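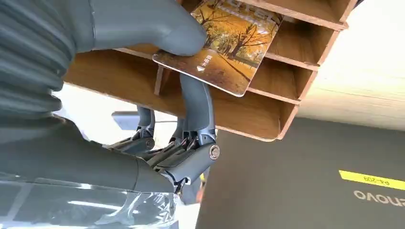
Cardboard organizer for postcards: how do I stop them sliding down?

I keep my cards in a brown cardboard organizer with stacked compartments. Most are photo cards, like the autumn park one with the orange trees. The short ones slip to the back and I bend the corners getting them out. I have 199 cards and don't want to buy plastic boxes. Any ideas?
Asked 13 Oct 2019

2 answers

Tamás Bozsik
Cut a strip of thick card and fold it into a block for the back of each compartment. You want the cards to stick out a little at the front so you can hold them by the edges. I also stopped at 10 cards per compartment. More than that and they drag on each other. Don't glue the block in, you may want to change the depth later.

plalo_8
I just use a shoebox. Dividers every month, July is the fat one. Works fine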